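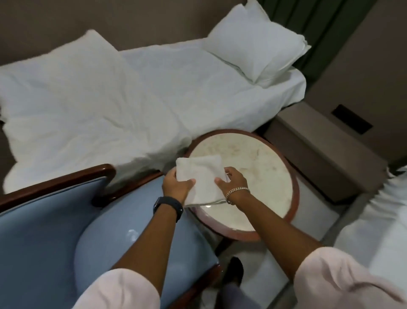 Folded towel on the side table, bedroom cell, Standerel

Ravora bedroom cell: your questions

We get a lot of messages about how the bedroom cell is kept going, and we love them, so keep them coming! The answers below cover the Ravora at Standerel, which practises wiping and tidying furniture. If yours is a kitchen cell, most of the arm care is the same but the floor plan isn't.

What is in the cell?

The Ravora itself (one mobile base, one arm, soft two-finger gripper), its charging dock, and ordinary bedroom furniture: beds, a bedside cabinet, a blue armchair and a round side table with a wooden rim. We chose furniture with curves on purpose. A square desk is easy to wipe. A round table with a raised-looking edge and a chair with a swooping wooden frame make the arm think, and that is where the fun starts.

How long does it take to set up in the morning?

Allow 50 minutes if the base has been moved, much less if it has stayed on its dock overnight. Power the base first, wait for the green light, then start Barta, our control program, and let it find the arm. Please don't start Barta before the light comes on. It will look perfectly happy and then lose the wrist joint halfway through the first wipe.

After that, run the reach check with the chair and table in place. The arm should come to the table rim, follow it and go home without touching the chair.

Why do people wipe the furniture by hand as well?

Two reasons. We want every session to start from a clean surface, and a wipe done by a person gives us something to compare the robot's path with. You learn a surprising amount by doing the job yourself before you set the speed for the arm - where you slow down, where you lean, which corner you keep going back to.

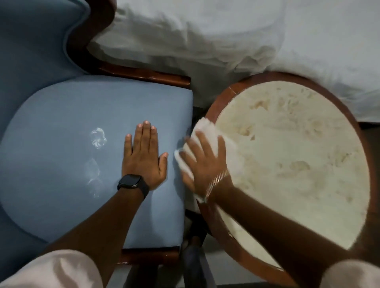
Pressure is the setting people ask about most, and it deserves the attention. Barta gives it as a plain scale from 0 to 100, and we run the table at 60 and the seat cushion lower than that. Hard tops can take a firm, steady push, while padding gives way and drags the cloth with it. Watch how the cloth bunches under a hand on the marble, with one corner poking out past the rim towards the chair. The gripper gets the same loose corner if you fold badly, and a loose corner can catch on the chair as the arm swings across. Fold it in again and re-grip. It takes seconds.

The table has marks on it. Will the robot keep scrubbing at them?

It did at first! The top is heavily mottled in beige and light brown, and the surface check read the pattern as dirt. The cure is to teach it the table as it looks after cleaning. In Barta, choose Surface, then Learn, and keep the room lights the way you will have them for the session. Redo this whenever you change a bulb or open the curtain.

Which cloths should I use?

Plain towelling, folded into a thick pad. Very thin cloths slip out of the fingers. Wash them without softener, as it leaves a coating that makes the finger pads slide.

How do I look after the gripper?

Wipe the finger pads with a barely damp cloth at the end of each session and dry them before docking. Look along the edge of each pad for splits. Small nicks are fine, a split you can get a fingernail into means a new pad. Spares come from Flindum, who also make the wrist cover, and fitting one is a lovely simple job: two clips, old pad off, new pad on, then run the grip test.

Can I use a wet cloth on the armchair?

Damp is fine, dripping isn't. Wring it out well and keep the spray bottle outside the marked floor line, away from the dock.
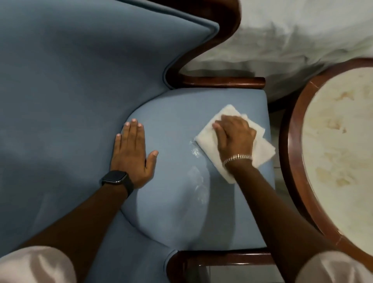 One reader wrote in to say that their wrist cover always ended up soaked after chair work, however well they wrung the cloth out, and asked whether the arm could be tilted so the water ran the other way. It can. Under Wrist, set the tilt so that the fingers point slightly down, and the drips fall off the pads before they reach the cover. We have now made this the starting setting at Standerel, so thank you for the nudge.

The arm stops halfway along the chair. What's wrong?

Usually the chair has crept. Cushions get leaned on, legs slide, and the wooden frame ends up where the arm expects open air. Press stop, put the chair back on its floor marks and run the reach check again. If it stops in the same place with the chair on its marks, save the Barta log before you restart and send it to us with the cell name in the subject line.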